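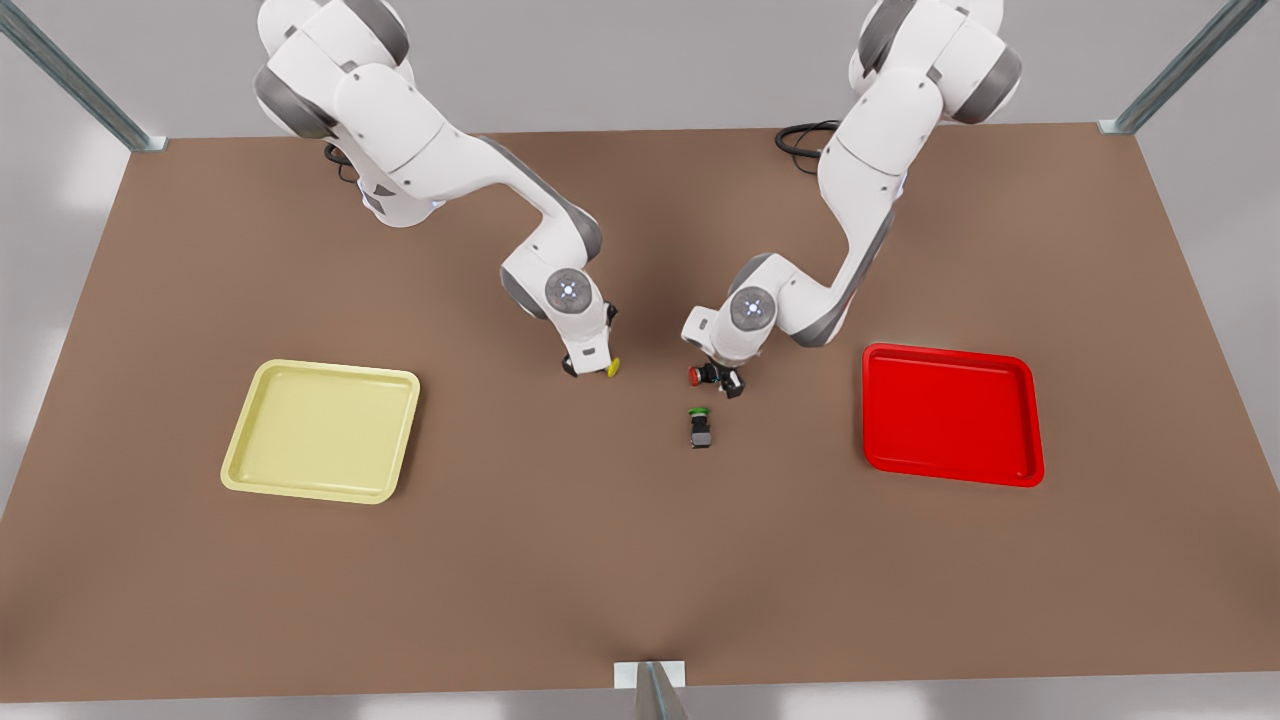

My project was about lost game pieces, and what a toy library can do to get fewer of them lost. I did it at the Clunura Toy Library over one term, mostly sitting on a chair meant for a five-year-old. A toy library works like a book library, except that a book comes back as one thing and a board game comes back as thirty things, or twenty-nine and a raisin. When I started I figured it was a storage problem and I'd be designing a better box. By week three I'd dropped the box completely and was thinking about what happens at the returns table in the two minutes after a family walks in. The layout I ended up testing was about as simple as you can get: two trays on a low table, one for each outcome. Yellow meant checked and complete, red meant something's wrong with it. Most of this report is about how I got there and why it only half worked.

Missing Pieces: Returns and Repairs at a Community Toy Library
Term project, handed in 16/04/2021

Why I picked this

My little cousins borrow from Clunura and I'd heard plenty of complaints about it from my aunt. She once got a fishing game with no fish. When I asked Zorica Leka, who runs the desk, whether that happened a lot, she laughed and pulled out an ice cream tub full of orphans - dice, plastic carrots, a wheel, half a zipper, three different sorts of play money. She let me take the tub home. I tipped it out on my bed and counted 1,302 separate bits, which took me an entire evening and is still the number people remember from my class talk.

My question was: where in the borrowing process do pieces go missing, and can a cheap change to returns cut it down?

What I did first

I picked 62 games off the shelf and checked every one against the contents card in its lid. I tried to get a fair mix, so there were puzzles, card games, building sets and those big noisy plastic ones with a marble run. If the card was missing I left the game out (I wish I'd kept a note of how many I skipped, my teacher asked and I had nothing).

Of the 62, 35 were missing at least one piece. I'd expected a lot but I didn't expect more than half! Puzzles were the worst and card games were better than I'd guessed. The building sets were hard to judge. Some had extra pieces, clearly from a different set, so the total on the card matched while the box was still wrong. I counted those as incomplete and I think that's fair, but you could argue it.

Then I sat with the desk people and watched returns. I wrote down what they did with each box: opened it or not, tipped it out or not, compared it to the card or not. I didn't write down any family's name.

What I saw at the desk

Almost nothing gets tipped out. If you're on the desk and there are four families in the queue and a toddler is trying to climb the book stand, you lift the lid, have a look and put it on the trolley. Dragica Omerović told me she can tell a full puzzle by its weight. I tested her on this and she got five right out of six, so I'm not going to say she's wrong, but she's only there one morning a week.

The other thing I noticed was that found pieces had nowhere to go. Someone would turn up with a single domino that had been under their couch since March and hand it over very proudly, and the desk person would say thank you and drop it in the tub. The game it came from might be two metres away. It just wasn't anyone's job to match them up.

I interviewed one parent properly, Maëlys Coste, who has three kids and borrows every fortnight. She said she always means to check the box before bringing it back and always ends up doing it in the car park. She also said she'd stopped telling the desk when something was missing, as she felt like she was dobbing in her own children. I hadn't thought about embarrassment at all before that interview and it changed what I tried next.

The trial

I wanted something that cost close to nothing and didn't make anybody feel bad. So we moved returns off the desk and onto the low table by the window, and put out the yellow and red trays. Families were asked to tip their own game out and sort it themselves. Anything broken, strange or from somebody else's box went to red, no questions asked. Kids could do it too, and they were far keener than the adults.

We also stuck a photo of the full set inside each lid in place of the typed list. Typed lists are hard going if English isn't your first language, or if you're six. Drahomíra Skála from the year above helped me take these and she was very patient about laying out a hundred wooden beads.

I ran it on 20 returns. That's a small number and I know it. I had a maths test and the library shut for a week for the floor.

What happened

Of the 20 games, most got tipped out and looked at properly, compared with hardly any when I was watching the desk. The red tray filled up faster than I could empty it. A few things from the orphan tub went back to their real homes too, including (I was so pleased) one of the fish.

It was slower, though. On a quiet day that's fine. On a busy day there was a bit of a jam at the table and one dad gave up and left his box on the floor. The yellow tray was also too shallow for marbles. They rolled straight over the lip, and I spent part of one session lying on my stomach with a ruler.

I can't say whether fewer pieces will go missing over a whole year. I only tested whether people find out sooner, and I mixed those two up in my first draft until my teacher Ms Janevski drew a big circle around it.

What I'd change

Deeper trays for a start, and a second table if there's room. I'd run it for a full term and include a few of the really busy mornings. I'd also make the photos bigger. The ones for the bead sets were useless, you couldn't tell ninety beads from a hundred, and a weight written on the lid would work better for those. (Dragica Omerović has been saying this the whole time.)

Red might have been a mistake as well. One girl wouldn't put her broken giraffe in it as she thought red meant she was in trouble. She held on to it until I said the tray was the giraffe hospital. If I did it again I might go with blue.

Thanks

Thank you to Zorica for the tub and the biscuits, to everyone on the desk for putting up with my clipboard, to Maëlys for being so frank, and to Dragica Janevski for reading this twice. The orphan tub is back at Clunura on the shelf behind the puzzles. If you're missing a green plastic carrot, ask for it at the desk - there are nine.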